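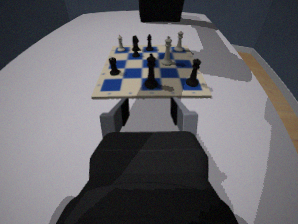

Haneo Support > Simulation > Chess task

Gripper knocks over neighboring pieces when picking the black queen

Status: Resolved (workaround), fix scheduled
Component: Brerkis grasp planner
Severity: Medium
Reporter: Oranuch Khamphan
Opened: November 17, 2025

Reported behavior

On the chess pick task in simulation, the arm approaches the black queen with the fingers open, descends, and stops short of the grasp height. The fingers then close on the upper part of the queen and tip it. On lift, the queen swings out of the fingers and lands on its side, in most runs against one of the rooks. The task reports success.

The false success is the part that concerns us. The same planner build is due to go onto the Urna arm at the Wannasri site, and a controller that reports a completed pick with nothing in the fingers will go on to the place motion and push through whatever is standing on the target square.

Expected behavior

Fingers close on the body of the piece, below the crown. If the piece is lost during lift, the task reports a failed grasp and the arm holds position.

Steps to reproduce

1. Load the sparse endgame layout with black and white pieces on the blue and cream board.
2. Set the target to the black queen.
3. Start the pick from the home pose with the gripper open.
4. Watch the finger contact flags during close and lift.

Reproduced in 8 of 11 runs. In the other runs the grasp was also too high, but the queen stayed in the fingers until release.

Log entry 1

Repeated the test with each black rook as the target. No fault. The rooks are picked at the correct height. Repeated with the white king. Same fault as the queen: high grasp, tipped on lift. The fault follows the height of the piece. Color and square have no effect.

Log entry 2

Checked the board pose first, as a wrong board height would shift every grasp. Board pose in the planner matches the board pose in the scene. Camera calibration was checked the same way and is fine. Turned shadows off in the renderer to rule out the piece detector. No change. Shadows turned back on.

Log entry 3

Grasp height is read from a table with one entry per piece type. The entries for king and queen were edited in July, when the piece meshes were replaced. The old meshes had their origin at the base. The new ones have it at the center. The rook, knight and bishop entries were converted to the new origin. King and queen were not, so the planner adds the base offset a second time and stops too high.

That accounts for the high grasp. It does not account for the success report.

Log entry 4

Success is decided by finger width. After closing, the planner compares the measured width with a minimum value and sets the flag if the fingers are held apart. The check runs once, at the end of the close motion, when the queen really is between the fingers. It is not repeated during lift or after it. Any piece lost after that point goes unreported.

Confirmed by deleting the queen from the scene halfway through the lift. The task still returned success.

Workaround

In the grasp table, replace the king and queen heights with values measured from the center of the mesh. Restart the planner after saving. The table is read at startup only, and a scene reset does not reload it.

In the task settings, turn on "verify after lift". It is off by default. With it on, the width check runs again at the top of the lift, before any sideways motion. Cycle time goes up by 2 seconds per move.

Result after workaround

Queen target: 11 runs, no tipped pieces.
King target: 7 runs, no tipped pieces.
Forced drop (queen deleted during lift): failed grasp reported, arm held position.

Reporter comment

Both changes applied here and I get the same results. Please do not close this as a table error only. The table caused the drop, but the single width check would have hidden any other cause just as well. I have put a hold on the Urna install until the check is on by default. – O. Khamphan

Support reply

Agreed. The ticket has been split. The table correction goes into the next planner build. The default for "verify after lift" will change in the same build, with a second check added before release over the target square. Existing task files keep their saved setting, so sites that have it turned off will need to change it by hand.

Open items

Add a startup warning when a grasp height falls above the top of the mesh for that piece.
Rerun the knight at all board corners. The conversion looks right but was tested only on inner squares.
Update the install notes for the Wannasri site before the hold is lifted.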